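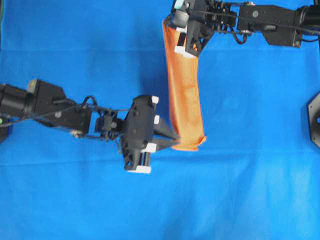
Orange cloth between two black arms, over a blue work surface

Section 4. Running Your First Blower Door Test

You've mounted the frame and the fan, and now comes the fun part! A first test takes most people an evening, and a good share of that is walking from room to room shutting things. After you've done two or three, you'll be through it before the coffee is ready.

These pages cover the Dredcombe door fan with the Grirham two-channel gauge. If you have the older one-channel gauge, the steps are the same except that you'll need to swap the hose by hand between steps 9 and 10.

4.1 Before you start

Pick a calm day. Gusts push the baseline reading up and down and you'll spend the whole evening chasing it. If the treetops are moving a lot, wait until tomorrow.

CAUTION: The test pulls air backward through chimneys and flues. Turn off every appliance that burns fuel and draws its air from the house: furnace, boiler, water heater, gas fireplace. Let a wood stove or open fireplace go fully cold, which can mean no fire since the night before. Never run the fan with a live fire anywhere in the building.

CAUTION: Do not test a house with loose vermiculite, damaged pipe wrap or anything else you suspect contains asbestos until it has been looked at by a licensed inspector. The same goes for visible mold over a large area.

1. Set the water heater to pilot or off. Put your car keys on top of it. You won't leave without them, and so you won't leave without turning the heater back on.

2. Shut off the furnace at the service switch, not just the thermostat.

3. Turn off bath fans, the range hood, the clothes dryer and any whole-house ventilation.

4. Close all exterior doors and windows and latch them. A window that is shut but not latched can leak more than everything else on that wall, and it's very satisfying to find one.

5. Open all the inside doors, closets excepted. If you heat the basement, open the basement door too. If you don't, leave it closed and write that down, as you'll want to do the same thing next time.

6. Scoop the ashes out of the fireplace, close the damper, and lay damp newspaper over the grate. Ash travels an amazing distance.

Note: Fill dry floor drains and unused sink traps with a cup of water each. An empty trap is an open pipe, and you'll smell it as soon as the fan comes up.

4.2 Taking the baseline

7. Run the green hose outside through the port in the lower corner of the door panel. Lead it at least five feet off to the side, out of the fan's airstream, and keep the end out of puddles.

8. Switch on the gauge and let it sit for a couple of minutes. Put the fan cover on, with all the rings in.

9. Press BASELINE and wait. The gauge averages for 60 seconds. Press ENTER to store the number. From now on the gauge subtracts it for you.

If the stored baseline is larger than 5 pascals either way, something is still running or the wind is up. Check the bath fans first. Then the dryer. Then try again.

4.3 Bringing up the fan

10. Take off the fan cover. For a house built before the war, start with no rings at all. For a newer or recently tightened house, start with Ring A.

11. Turn the speed knob slowly clockwise. Watch the house pressure on the left side of the display and stop at 20 pascals. Walk the house once at this speed. Listen for attic hatches lifting, ceiling tiles rattling, or a door you forgot.

12. Go back and bring the pressure up to 50. Hold it there, or press CRUISE 50 and let the gauge do it.

13. Read the flow on the right side of the display. If it shows LO, the fan isn't moving enough air for the ring you have in. Turn the knob down, add the next ring, and come up again.

14. Write down the flow, the ring, the baseline and the outdoor temperature. There's a blank log sheet in the back pocket of this binder, and you're welcome to copy it as often as you like.

Can't reach 50? Big, drafty houses sometimes won't let you. Hold the highest steady pressure you can and press CAN'T REACH. The gauge will estimate the flow at 50. It's a fair number for comparing before and after, so long as you note that it was estimated.

4.4 Finding the leaks

This is what you bought the thing for! Leave the fan at 30 pascals, a comfortable pressure to walk around in, and go looking with the back of your hand. Dampen it a little if the day is mild. A smoke pencil helps in corners and along trim.

Begin at the top of the house and at the bottom. People head straight for the windows, but in most older places the bigger leaks are around the chimney chase, the attic hatch, plumbing holes under the tub, and the sill where the framing meets the foundation. Balloon-framed walls deserve special patience – the cavities can run unbroken from cellar to attic, so air you feel at a second-floor outlet may be coming in down at the sill.

Mark each leak with painter's tape. Write H, M or L on the tape for how strong it feels. Start your sealing work with the H's and leave the L's for a rainy Thursday.

Note: Pap sealant tape holds well on clean wood and drywall but lets go on dusty masonry. Brush the stone first, then prime it.

CAUTION: Do not seal combustion air openings, attic ventilation or weep holes. If you can't tell what an opening is for, leave it alone until you can.

4.5 Shutting down

15. Turn the knob all the way down and wait for the blades to stop before you reach for the cover.

16. Relight or switch on the water heater and collect your keys.

17. Turn the furnace back on and stay until you've seen it fire normally.

18. Open the damper before anyone lights a fire, and remove the newspaper.

4.6 A worked log

Tomomi Ikeda, who wrote the first version of this guide, kept these notes from her own place on Bresance, tested in January and again after two weekends in the cellar:

Baseline, first test: –1.4 Pa
Rings: none
Tape marks: 87 (14 marked H)
Sealed: all H's, most of the sill
Flow at 50, second test: 332 CFM lower than first
Tape marks left: plenty

Keep your own sheets together with a sketch of each floor. When you get to Section 5 you'll use them to decide where the rim joist foam goes first.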